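8th August
Posted by the night desk, Clemside

Back from two days of teaching a robot to pick up a cup. I said I would write it up while I was still annoyed, so I'm doing it at the kitchen table with my shoes on.

Some background for anyone who missed the April entries. Our place at Clemside signed up for the Zukel trial, which means that a few of us get paid a bit extra to drive an arm by remote control, inside a simulated room, and the recordings go off to Colden to be turned into what they call a policy. I had pictured something grander. You sit in an office chair with a controller in your right hand, a pedal under your left foot, and you move your wrist, and on the screen the arm moves its wrist. Mostly. When you squeeze, the gripper closes. When you lift your foot off the pedal, everything stops and you can scratch your nose.

The claim in the welcome letter was that anybody can do it after 15 minutes. I timed myself. After 15 minutes I had put the gripper through the top of a cabinet, or as near as the software lets you, and had sent the cup off the edge four times running. The man next to me was doing better but he plays a lot of games. I don't, and I would guess most people who know how to set a table don't either, so I wonder who they think they are recording.

What bothers me is depth. I had no idea how much I rely on two eyes and a head I can tilt. On a flat screen the fingers look as if they're on either side of the cup, you squeeze, and they close on air a good inch in front of it. So you learn tricks. You come down from straight above. You watch for the fingers to cover up something behind. You nudge the cup a little on purpose to find out where it is, and then you feel guilty, as that's in the recording too, and somewhere down the line a machine is going to learn that a polite person always bumps a cup before taking hold of it.

I asked about this at lunch on the first day. The answer was that bad habits wash out if there is enough data. How much is enough? There was a shrug. I have worked in places where things were supposed to wash out and I've seen what was left in the sink.

Final count for both days was 169 attempts, of which I would call 60 decent. The system calls a lot more of them decent than I do. It marks a success if the cup ends up in the right zone and is still upright, and it doesn't care if you got there like a drunk looking for a light switch. I flagged some of mine as poor and a box came up asking if I was sure. I was sure. The next morning they were back in the good pile.

They shuffle the junk between tries, too. One time there's a book and a pencil to keep clear of, another time there's hardly anything near the cup. The idea is to stop the robot from learning one table by heart, and I'll grant them that one. It makes sense. But it's still the same cup and the same kind of nudge. My own kitchen counter has crumbs and a wet ring from a glass, and the cup is as likely as not upside down on the rack. I never saw any of that come up.

Second day they had us try the other way, with the real arm they keep in the back room, the one you push around with your own hands. You hold it by the wrist and lead it through the job, and it goes soft and lets you. I liked this a lot more, and I didn't expect to. You can tell when the fingers are touching something. You can slow down for the last bit without thinking about it. My cup went where I wanted on the second go. My shoulder was sore by three o'clock, though, and the trainer said that hardly anything from the hand-guided sessions gets used these days, it's too slow to gather and your arms get in the way of the camera. So the method that works for the person is the one they are dropping. I wrote that on the feedback form and underlined it.

The Dobson people came through at the end to watch. They make warehouse shelving and are thinking about buying in. Of course the demo they were shown was the best of the lot, played back from a file, and one of them said how natural it looked. It looked natural because a person did it! I was that person! I'd had a sandwich and a good run of luck. Then they let the trained version have a go without any of us, and it went down over the cup very nicely, stopped, thought, and went back up with nothing. It did that twice. On the third try it got it and everybody clapped, me included, I don't know why.

I'm not against it. I'd like to be wrong, my mother could use something in the house that would hand her a cup. But I keep hearing "it learns from you" and what I saw was a thing that copies the outside of what I did, with my mistakes about depth packed in. If I hesitate because the phone buzzes, does it hesitate? I asked that one too. They said good question and wrote it down.

Next block is pouring. There is no water in it, they use little beads. I've put my name down anyway, the money is fine and the chair is better than the one at work.

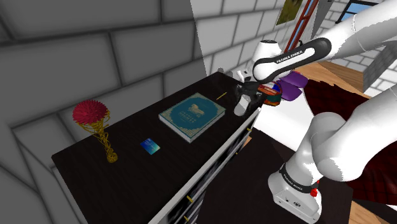 Dreamed last night that I had to do the washing up with the pedal, and every time I took my foot off, the tap stopped. Early start tomorrow, so dishes can wait. Must remember to ask for the left-handed controller, if there is one, and to take my own coffee.

Comments (3)

tinroof wrote:
The bumping thing is real. I did a month of this kind of work and you could tell which clips were mine from the wiggle before the grab. They never wanted to hear about it.

marlo_b wrote:
I think you're being hard on them. Three tries to get a cup with no one driving is pretty good. How long did it take you?

pedalfoot wrote:
Ask for the chair with the arms that come off. Your shoulder will thank you. And yes the beads go everywhere, even the fake ones.

Contact | Copyright Clemside Night Desk | Back to top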